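Can a Machine Do It Yet? Questions We Get About Robots and Chores

Last updated June 6, 2025

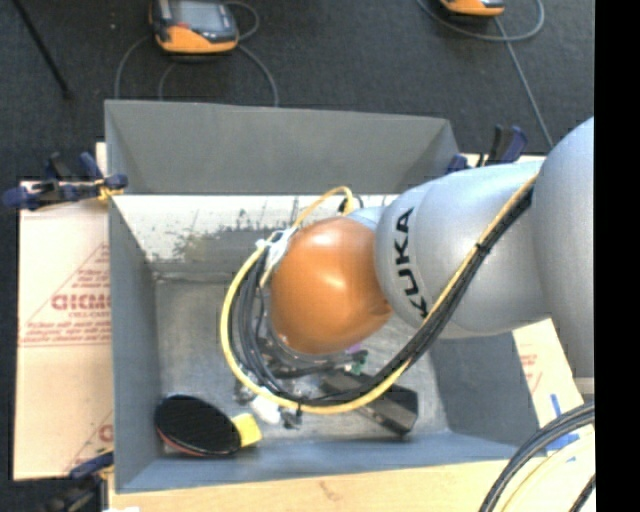
Madhu Dubey wrote in to ask why, if a machine can weld a car body all night, she still can't buy one that will empty her dishwasher. Most of the mail to this page is some form of that question, so it seemed a fair place to start.

The short reply is that welding the same seam on the same body is an easier job for a machine than picking up a fork that could be lying any way at all. The longer reply is spread over the rest of the page.

What counts as a chore on this page?

Any job that a person does with their hands, at home or at work, without much training. Folding towels, sorting returns, wiping a counter, loading a machine, clearing a bin of mixed parts. We leave out surgery, driving and farming. Other sites cover those well.

Which chores can I hand over today?

At home, floors. Robot vacuums are a settled product. They miss corners and they choke on cords, but people who own one tend to keep using it. Robot mowers are close behind if your yard is fairly simple. Window cleaners exist and do a passable job on large flat panes.

Your dishwasher and washing machine are also robots of a kind, and the reason they work so well is that you bring the work to them and put it in the right place. The part that has not been automated is the bringing and the putting.

On the shop floor the list is longer. Palletizing, machine tending, spot welding, gluing, painting and screwdriving are all done by machines every day. So is picking, in warehouses where the goods have been chosen with the robot in mind.

Why is picking things out of a bin so hard?

A person reaching into a bin does several things at once without noticing. They see which item is on top, guess how heavy it is, choose a place to hold it, and correct the grip when it starts to slip. A machine has to be given each of those skills, and each one can fail by itself.

A flat thing is a good case. A table tennis paddle lying on the bottom of a bin has very little edge to get hold of. You would slide a fingernail under the rim or tip it up by the handle. A gripper with two stiff fingers has to come down at the right angle, and if the paddle is in a corner, the walls get in the way of the fingers.

Shiny things and black things make trouble too. Many depth cameras measure distance by sending out light and reading what comes back. Black rubber sends back little. Polished metal sends it off in the wrong direction. The camera then reports a hole where there is an object, or an object where there is a hole.

Does the arm itself matter much?

Less than visitors to a trade show tend to think. Industrial arms from the large makers have been strong, accurate and dependable for a long time. An arm can return to the same point to within a fraction of a millimeter. For chores, the weak spots are at the two ends of the chain: the hand, and the software that tells the hand where to go.

Cables are an underrated problem. Anything mounted at the wrist needs power and data, and sometimes air, and all of it has to run back along the arm. The loop has to be long enough for the wrist to turn and short enough that it doesn't snag on the side of a bin. Technicians spend many hours with ties and straps getting this right, and then spend them again when the tool is changed.

Which gripper is best?

It depends on what you are lifting.

Suction cups are quick and cheap. They like boxes, bags with a smooth face, and sheet goods. They do badly with mesh, dusty surfaces and anything very small.

Two-finger grippers are the usual choice for mixed parts. They are easy to understand and easy to fix.

Soft grippers are used for fruit, baked goods and other things that bruise. They wear out faster.

Hands with several fingers get the most attention in videos. They can do more, but they have more to break, and we have seen few of them working full shifts.

What about laundry?

Folding has been shown many times. The demonstrations have become better in the last few years, and some of them now start from a heap instead of a single shirt laid out flat. They are still slow. A person folds a T-shirt in a few seconds while talking on the phone.

Renu Kashyap, a reader who runs a small guesthouse, told us she would accept slow folding if the machine could run overnight without being watched. We think many buyers would agree with her. The trouble is the "without being watched" part. A sock gets stuck, the machine stops, and in the morning you have a quarter of a basket done.

Why do the videos look so much better than what I can buy?

There are a few things to check when you watch one.

Look for a speed label. A clip marked 4x is four times faster than real life. If there is no label, watch a person or a clock in the background.

Ask whether anyone is steering. Many clips show a robot guided by a person with a controller or a glove. It is a fair way to show what the hardware can do, and it is also how a lot of training material gets made, but it tells you little about what the robot can do by itself.

Ask how many tries there were. One clean run says the task is possible. You want to know how often it works.

See whether the objects change. A robot that puts the same mug on the same shelf may have no idea what to do with a different mug.

What success rate should I look for?

More than most people expect. Say a machine gets 933 picks right out of every 1,000. It sounds high. On a job with 3000 picks a shift, that leaves 201 misses, and each miss needs either a retry or a person. If the machine can spot its own miss and try again, you may hardly notice. If it can't, someone will be walking over to it all day.

For that reason we pay more attention to how a machine recovers than to its first-try number. Ask the seller both questions, and ask for figures from a customer's site.

Have you tried any of the home machines yourselves?

A few. We had the Doneo countertop unit for 8 weeks beginning in April. It is sold for clearing and wiping a kitchen counter. It wiped well. Clearing was mixed. It moved cups and jars without trouble, left flat items such as lids where they were, and would not go near a plastic bag. We would not pay full price for it.

The Esent laundry cabinet was in our hands for a shorter time. You clip each item to a rail and it does the folding. Shirts came out neat. Clipping them took us nearly as long as folding would have, and fitted sheets are not supported.

We have not tested any walking home robot. When we can get one on ordinary terms, without the maker's staff in the room, we will.

I run a small shop. Is it worth buying an arm?

It can be, if you have one job that repeats, the parts arrive the same way each time, and you have somebody on staff who likes fixing things. Machine tending is the usual first project. Mixed bins are a poor first project.

Budget for more than the arm. The gripper, the camera, the stand, the guarding and the hours to set it all up can easily come to more than the arm did. Meireles, an integrator that has answered a lot of our questions, tells new customers to tidy up how parts are delivered before they ask for a quote — sometimes a tray with pockets does the job of a costly camera.

Renting is an option in many areas. Cikance offers monthly terms with service included, and there are others. Read what happens at the end of the term, and who pays for moving the equipment.

Do I need to fence it off?

Treat this as a question for a qualified person who has seen your site. A full-size industrial arm can hurt someone badly and is normally kept behind guarding or stopped when a person comes near. Smaller arms made for working beside people limit their speed and force, but the tool on the end counts as well. A gentle arm holding a knife is still holding a knife.

Will these machines take my job?

We don't know, and we are wary of anyone who gives a date. What we have seen is that single tasks get taken over while the job around them changes. A worker who used to lift boxes now looks after 3 cells that lift boxes, and walks over when one of them stops. Whether that is a better job depends on the pay and the pace, and we hear both sides from readers.

So when do I get my dishwasher emptied?

We expect it to be offered for sale well before it works in an ordinary kitchen. The first good versions will probably ask something of you, such as a certain rack, a certain set of plates, or cabinets with no doors. Some households will put up with that. Parts of the job, like taking plates from a rack and stacking them, are already within reach in a lab.

Can I send in a question?

Yes. Use the contact form and tell us which chore you mean and where it gets done. Photos of the work area help us a lot. We can't recommend a product for a site we know nothing about, and we don't answer questions about repairs under warranty. Please send those to the maker.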